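The Four O'Clock Shelf

By Saron Adugna

When Moulin moved its office staff into a former seed warehouse in April, the floor plan had a kitchen on it. The kitchen has still not been built. What the company has is a shelf, a sink and a sign-up sheet, and the shelf has become the part of the building people talk about most.

Office snacks used to be a small line in the budget. At Moulin the bill came to 377 dollars a month in the old building, nearly all of it spent at one vending machine. The machine did not make the move. Staff now order for themselves from a shared account and restock the shelf in pairs, changing every 2 weeks.

The first orders were heavy on chips and candy. By the third round people had started asking for things that would hold them until dinner - nuts, crackers, soup cups, fruit that keeps. The late shift, which works until nine, asked for more drinks and got a second shelf.

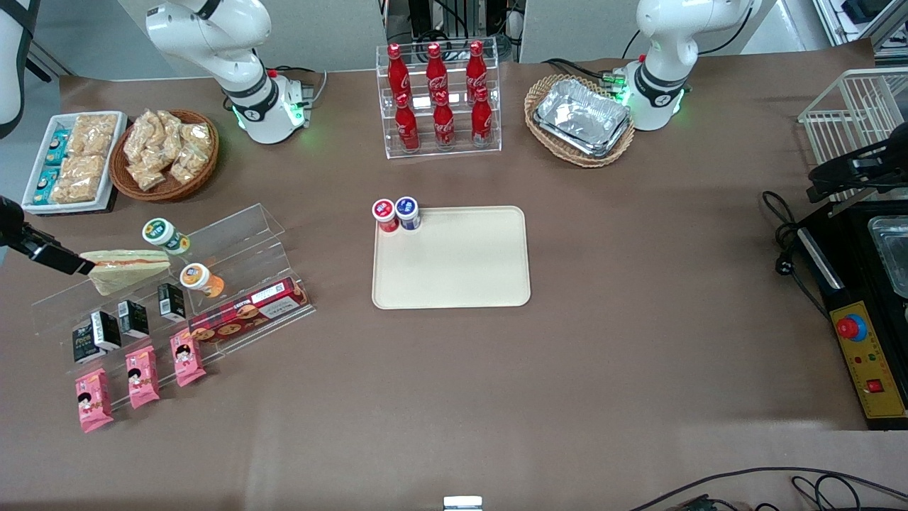
Kobe Kuipers thinks the shelf works for the day staff and fails everyone else. By six in the evening, he said, the good things are gone, and what is left is whatever was cheapest that week. He would like a locked box for the late shift. His coworkers have voted the idea down once and plan to vote on it again.

Other companies have tried stricter systems. Carkitz, a parts seller across the river, gives each of its 282 employees a monthly snack credit. Unused credit does not carry over, so the last days of the month bring a rush on the expensive items. Remum dropped free snacks and put the money into a longer lunch break. Some workers there liked the change. Others began keeping food in their desks, and the building had mice by winter.

Moulin has set aside 2,000 dollars for the rest of the year. The kitchen is due to be discussed again on 28/07/2026, along with the parking lot and a new front door. The sign-up sheet for the shelf is already full past that date.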